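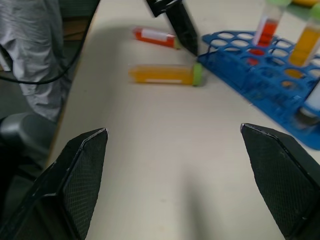

Figure 13.1 Two tubes on a white tabletop.

Chapter 13
Who Runs a Film Studio?

When a film does well, most of the attention goes to the actors and the director. The studio president is seldom at the centre of the story, and many viewers could not name one. Yet the president decides which scripts are bought, how much is spent on them and when the finished films reach cinemas.

In this chapter we look at the job through two studios, Skevum and Cinach. Skevum makes large films for release in many countries. Cinach is smaller and puts most of its money into family comedies and television. Both have a president, but the work differs a good deal between them.

At Skevum the president has a slate of 16 films at different stages. Some are only an outline and a contract. Others have been shot and are waiting for sound, music or a release date. The president reads reports on all of them and steps in when a budget is at risk. At Cinach the president still reads most scripts in full and often sits in on casting.

Section 13.1 deals with the slate: how it is built, and why a studio will sometimes pay for a script and then leave it in a drawer. The case used is Geagea, a fantasy film that spent almost three years in development at Skevum before a director was hired.

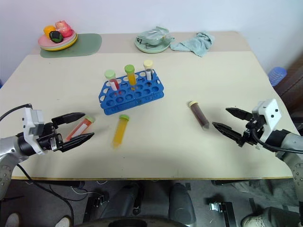
One producer on Geagea recalled that the wait did the film no harm, but that each new draft had to be explained again to people who had liked the last one, and that "the president's yes was the only one you could take to the bank".

Section 13.2 turns to contracts. A president may be asked to give evidence if an actor and a studio fall out over a role, so records of casting talks matter. We follow a dispute over Clandutel, a Cinach series that was recast in February, a few weeks before shooting.

Before you read on, choose a film you have seen lately and write down the companies listed in its opening titles. You will need the list for the exercise at the end of Section 13.2.

Key terms: slate, development, greenlight, recasting, release date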